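3.2 Towel folding and bed presentation

Draft section, revised 23 Oct 2022. Comments to S. Van der Linden.

Towels were the second item we coded, after pillows. Guesthouse owners kept bringing them up before we asked. Most of the training sheets we collected give towels a line or two, under bathroom supplies, even though in many houses the towel ends up on the bed and is the first thing a guest picks up. So we treat it here as part of the bed, together with the runner and the small items set out near it.

Two properties, Litport and Nosteck, let us go through their room logs. 1,409 entries at Litport, 2,173 at Nosteck. An entry is one room made up by one person. Entries with no fold noted were kept in but coded as blank. Neither place had a written standard for the fold; staff learned it from whoever was on shift with them in the first week, and the names for the folds dont match between the two houses. "Long fold" at Litport is "strip" at Nosteck. We use long fold throughout.

The long fold is lengthwise first. Towel flat, long sides brought together, then smoothed from the middle out. Corners are squared last, both hands, and the front layer can be lifted and reset if the edges have drifted. Figure 4 has the long fold laid over a patterned runner, corners held.

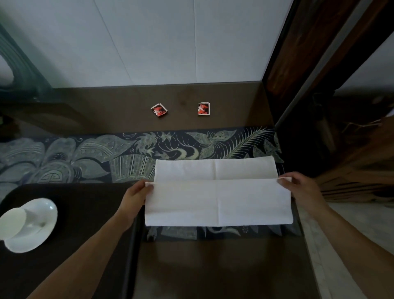
Figure 4. White towel in a long fold on a batik-style runner, dark brown bed or platform surface.

Why fold lengthwise first and not across? A lengthwise fold gives a narrow strip that can be laid along the runner or rolled up from one end, and the person making the room can decide which at the last minute.

Runners matter more than we expected. A plain white towel on a plain white sheet hides a bad edge pretty well. On a dark print the same edge reads at once, and staff at both houses said they spend longer on the towel when a runner is down. We have no timings for this, only what people told us — Zacharopoulos (the linen supplier for Nosteck) does sell a pre-creased towel meant to fix the problem, but the crease was said to wash out.

Small items were coded seperately. Cups and saucers, trays, packets, cards. Placement varied a lot by person and hardly at all by room. One Litport housekeeper set everything on the left for over 12 years and the people she trained still do it. Whether guests notice is a question for Section 5.

Swan and fan shapes are left out of this section. They appear in the logs, mostly in December, but they start from a different first fold and are coded with the Clonus sheet in Appendix B.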